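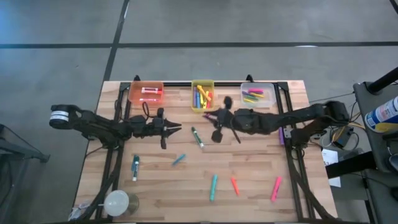
Would I spend my own money on the Rundon again, a reader asked under my first-impressions post back in May, or was I only being nice about it because it was new and shiny?

Fair question, and one I've been putting off answering properly until I'd lived with the thing for a while. The short version is yes, I would, with a couple of grumbles. The long version is what follows, so put the kettle on.

The Rundon is a two-arm bench kit. You get a pair of arms, a Skadau gripper for each, small wrist cameras, and a black extrusion frame that goes around your table and carries an arm on either side. The table is up to you. Ours has a butcher-block top, and I've grown very fond of working on it, though a plain matte surface would be kinder to the cameras (more on that below). I paid $1316 for the frame and mounting package on top of the arms, which made me wince at the time. After years of clamping things to desks and hoping, I've stopped wincing. Nothing shifts. I lean on that frame far more than I should and the arms come back to the same spots.

Setup took me most of a weekend, and I'm not quick. The manual is good on bolts and poor on wiring. It wants a 24 volt supply for each side and says so on a page I didn't reach until after supper. My one bit of advice is to plan your cable runs before you tighten anything — mine go down the frame on both sides and I still have a bundle hanging off toward the cart that I keep meaning to tidy. There's also a loop of cable at the wrist that needs a bit of slack, and the kit could do with a proper clip for it.

The software that comes with it is called Vlad. I have no idea why. It's friendlier than it sounds, with big plain buttons and a job list you can reorder by dragging, and it lets you run the two arms as a pair or on their own. I gave it the chore I give everything, putting coloured markers away. They get strewn over the table and there are containers along the far edge to sort them into: an orange bin, a little yellow basket and a clear bin. It sounds like a job for a toddler, I know, but markers roll and they end up at silly angles, and a skinny round barrel is a good test of any gripper.

I logged 200 pickups with the left arm and then another 200 with the right, working from the same job list. The left was a bit tidier. The right was every bit as willing but tended to take hold near the end of a marker, and I had to go back into Vlad and nudge its offset before I was happy. Once that was sorted I enjoyed the evening very much! There is something soothing about having two arms working toward the middle of a table while you drink your tea and pretend to be supervising.

Now the wrist cameras, where my feelings are more mixed.

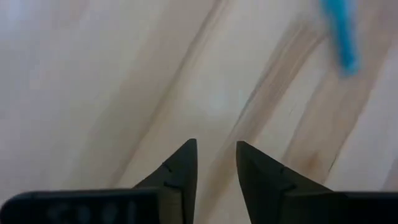 Wrist view from the Rundon, gripper open over the wood.

The focus is soft up close, and on a surface with a bit of gloss you'll get pale reflections right where you'd like to be looking. The fingers themselves show up nicely against a light table, so you always know where they are, but a marker toward the edge of the view can be little more than a blur of colour. I wrote to Dirbridge, the shop I bought from, and they were lovely about it and suggested turning down the overhead lights, which helped some. I'd still rather have a better lens and pay a little extra for it.

Other grumbles, since I'm on a roll. The fans in the controller are louder than I'd like in a small room. Vlad forgets your colour labels if you rename a job, and I've lost mine twice now. Spare fingertips for the Skadau grippers are only sold in pairs, and the pairs are only sold with screws you already own.

Against all that, I have a bench I look forward to using. If you already have a single arm you're fond of, keep it and save your pennies. If you've been wanting to try two-handed work and have a solid table to give over to it, the Rundon has my vote, and Dirbridge will let you order the frame first and add the second arm later.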